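Re: [members] Reading room hours and the moving of the map collection
From: Theresia Gasser

> The board asks all members to say by May whether the map collection should go to Plekham or stay in Trorndale. Plekham has a dry cellar and a lift. The rent there is 50 a month more than we pay now. Please write to the list and not to single board members, so that everybody can read the arguments.

Dear all,

Thank you for the clear message. I read it twice, and I also read the two answers that came after it. I would like to give my opinion, and then a report on the catalog, which I promised at the last meeting.

I am for staying in Trorndale, at least for one more year. The cellar in Plekham is good, I have visited it. But most of the people who use the maps come by the train from Magesa, and from the station in Plekham it is a long walk uphill. In winter our older members will not do it. Also the large sheets do not like to be moved. When we changed rooms the last time, 6 of the railway sheets got torn at the folds, and the repair was slow and not cheap.

The difference in the rent is for me the smaller question. What we would pay for the transport is not in the message. Could the board please send this number to the list?
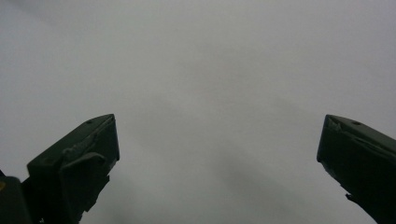
Trorndale, February 26, 2026

Now the catalog. It has 2,317 entries today. The parish maps and the river surveys are complete, with sheet number, year, scale and condition. For the school wall maps the scale is often missing, and I have left the field open where I could not read it – please do not fill it in by guessing.

The old card index and the new list do not agree in three drawers. In the old index a map with two sides is one card, in the new list it is two entries. I prefer the new way, but then we must write on the folder that both entries are the same sheet. If somebody has a better idea, I am glad to hear it.

One more thing about the names. The village of Reltum is written in four different ways on the maps. I have used the spelling of today as the main entry and put the old forms in the notes, so the search finds all of them.

I can send the list as a plain table to everyone who wants to check a drawer at home. Please tell me which drawer, so that two people do not correct the same one.

With kind regards
Theresia Gasser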